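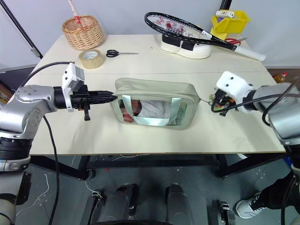
Zanadton Public Library: changes to borrowing and renewals, posted in parts. Please read to the end before contacting the front desk.

1/ From July, the standard loan for books is four weeks. Films and magazines remain at one week. Items already on loan keep the due date printed on the receipt.

2/ Renewals may be made online, by phone, or at the desk. An item reserved by another reader cannot be renewed. The catalog shows this beside the title.

3/ Last year the library lent 1578 large-print titles, and 735 of those went out through the Kaplan Street branch. That branch will receive the larger share of new large-print stock.

4/ Reserved items are held for 72 hours after notice is sent. Readers who need longer should reply to the notice before the hold ends. Hatice Çetinkaya handles these requests.

5/ Travel kits for children are lent on the same terms as books. Return each kit with its pouch closed and its contents list inside.
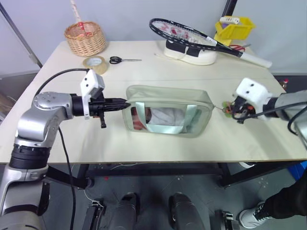
6/ Overdue charges on children's items have ended. Charges recorded earlier will be removed from accounts by the end of July. No application is required.

7/ Written comments on the new terms may be addressed to Taner Ağca, Lending Services, or left at either branch. Replies are sent by mail unless an email address is given.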